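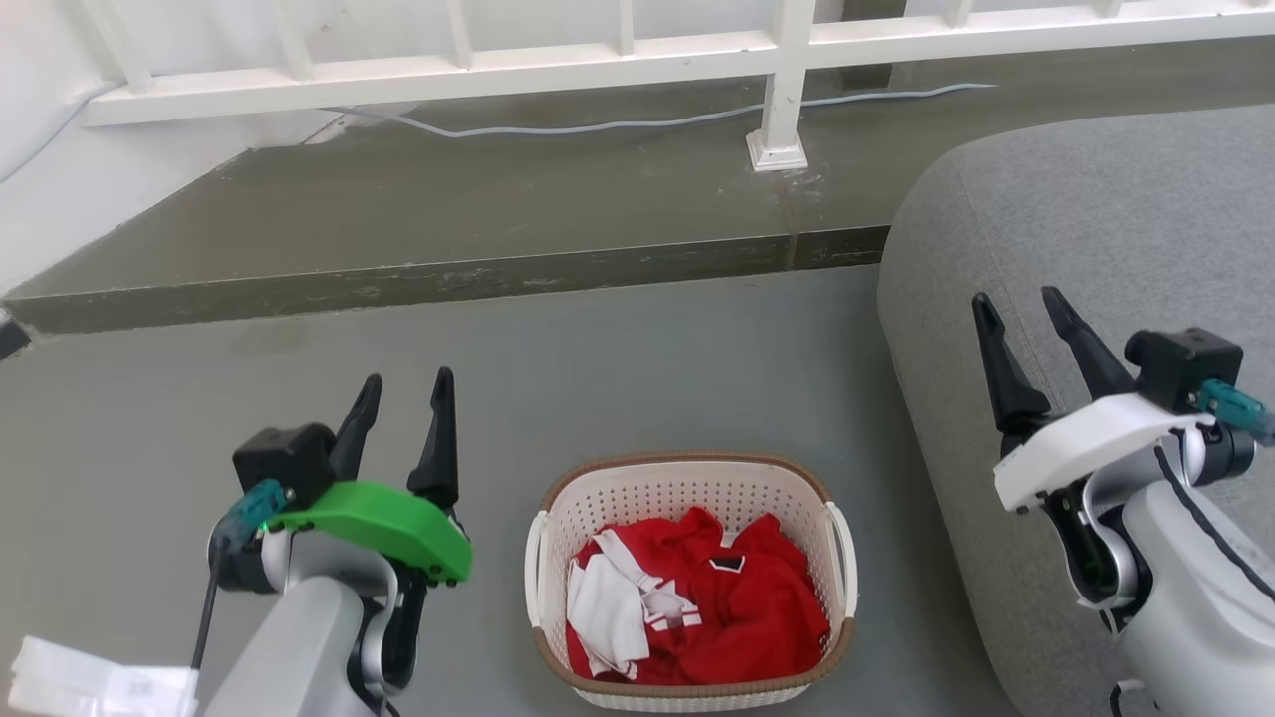

Crushed dill pickle relish is the first thing I put up every summer, and this batch makes 4 pints. You need a morning for it, most of which is waiting while the salt pulls water out of the cucumbers. I use the wait for other chores. A plastic laundry basket with perforated sides, like the cream one with the brown rim, is also good for carrying cucumbers in from the garden, as you can hose them down right in it and the dirt runs out the holes. Keep one for vegetables only.

6 min read

Search recipes Go

What you need

3 pounds pickling cucumbers
2 medium onions
1/4 cup canning salt
2 1/2 cups white vinegar, 5% acidity
1/2 cup sugar
2 teaspoons dill seed
1 teaspoon mustard seed
1/2 teaspoon turmeric

Use canning salt. Table salt has additives that turn the liquid cloudy. Do not cut back on the vinegar. The sugar you can adjust.

Prepare the cucumbers

Scrub the cucumbers and cut a thin slice off the blossom end of each one. Chop them fine, by hand or in a food processor using short pulses. Stop before they turn to mush. Chop the onions the same size.

Put both in a large glass or stainless bowl, stir in the salt, and cover with cold water. Leave it for two hours. Drain in a colander, rinse with fresh water, and drain again. Press down hard with the back of a spoon — more liquid comes out than you would expect.

Cook the relish

Bring the vinegar, sugar, dill seed, mustard seed and turmeric to a boil in a wide pot. Add the drained vegetables, return to a boil, then lower the heat and simmer for 10 minutes. Stir often toward the end.

Fill and process

Have your jars clean and hot. Ladle in the relish, leaving 1/2 inch of headspace. Run a thin spatula around the inside to release air bubbles and top up if needed. Wipe the rims, put on the lids, and screw the bands on fingertip tight.

Process pints or half-pints in a boiling water canner for 10 minutes. Add 5 minutes if you live between 1,001 and 6,000 feet. Start the timer when the water is at a full boil.

Turn off the heat, take off the canner lid, and wait 5 minutes before lifting the jars onto a towel. Leave them alone overnight, then check the seals. Any jar that did not seal goes in the refrigerator.

The flavor is better after three weeks. I label the lids with the month and use the last of them up by April, mostly in potato salad.

Contact | © 2023 Annelore Rieger | Back to top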